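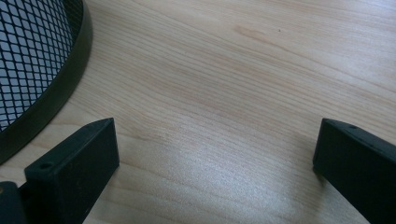

I'm looking for people who can spend a few hours this winter reading juvenile court rules and telling me where they get lost. I run a small legislative research project called Clavanen, and our job right now is a plain-language guide to a bill that changes how teenagers are held before a hearing. The bill is 41 pages of cross-references (I've read it more times than I'd like to admit), and the guide has to make sense to a parent who got a phone call at midnight and has never set foot in a courthouse. If you join us in person, you'll be working at a pale wood table with a black mesh container on it, and I'll be across from you with my notebook, mostly keeping quiet while you mark things up.

I need 6 readers in all. You don't need a law degree, and I'd love it if most of you didn't have one! You should be 18 or older, comfortable reading in English, and willing to say "this sentence makes no sense to me" out loud. Parents, teachers, coaches, youth workers, and people who went through the juvenile system themselves are all very welcome. If you've worked on this bill for a lawmaker or a lobbying group, please sit this one out.

There are three sessions, each in the early evening, at our office in the Ostrowski Building. You'll get a draft section a few days ahead, around 2000 words each time, and then we talk it over. One of the sessions can be done by phone if getting here is hard. We pay for your time and your bus fare or parking, and there will be soup.

A word on privacy: I take notes, but your name stays out of the guide and out of anything we hand to the statehouse. You can skip any question or drop out whenever you want, and you'll still be paid for the sessions you came to.

To sign up, send a few lines to the Clavanen reader desk saying who you are, which evenings are bad for you, and whether you've ever had to read a court notice. Please write by 5 p.m. on the last day of December. I answer everyone, though it may take me a bit.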